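**Re: [teleop] garment episodes, what are people doing about the left arm?**

23 Jan 2020, Aurelia Riedl wrote:

> We're at 106 episodes on the Gendholm cell and the policy still dithers at the basket. Is your left arm parked during the fold or helping? And do you keep the patterned walls up for everything? Kälin wants plain gray.

Quick answers, between sessions, sorry for typos.

Left arm helps. We drive both the whole time, one operator, two leaders. Tried parking it in July and the shirts just slid around.
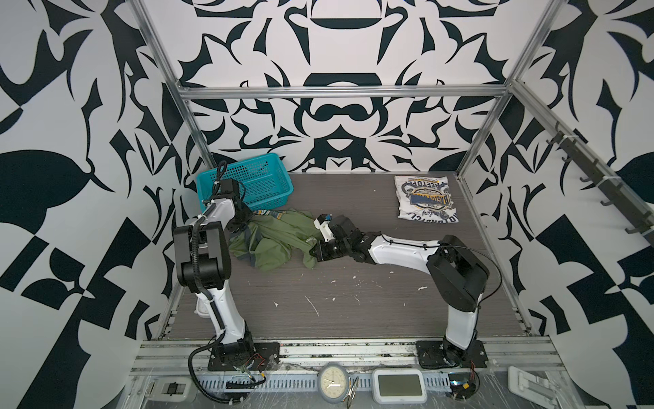 *Right gripper on the green one, left arm over by the basket.*

Biggest thing for us was slowing down the first grasp. New people snatch at the cloth. Looks fine on replay, trains terribly. I make them do 20 throwaway demos first and we delete teh lot.
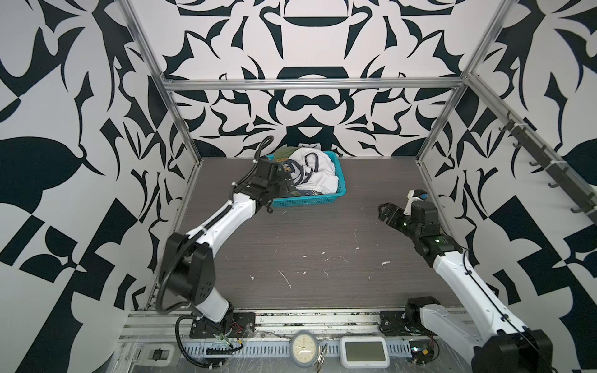 Walls: yes, kept up for everything. Swap them later if you want variety, but don't change them halfway thru a batch like we did with the Trosar set. Had to toss 240 episodes.

As for the dithering, check your pauses. If the operator stops to think over the basket, the arm learns to stop and think over the basket. I trim anything longer than a second or so. Re-record if it happens mid grasp. 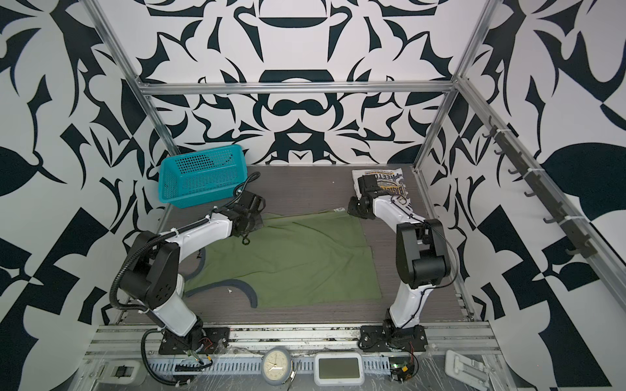

Also tops only at first. No caps until tops are solid, they need a different pinch and the two got muddled for us. Keep the labels separate too: "pick", "spread", "fold", "place". Skoltemis export merges them if you leave the defaults on, watch out.

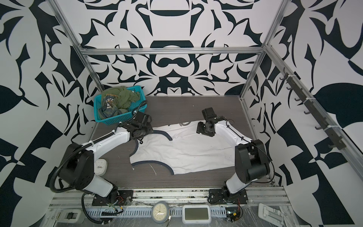 Count wise, we saw the basket stuff settle somewhere past 200 clean ones. Now at 389. So I'd keep going before you touch the network.

Can send the trimming script, its ugly. Gotta run, arms are free at 2.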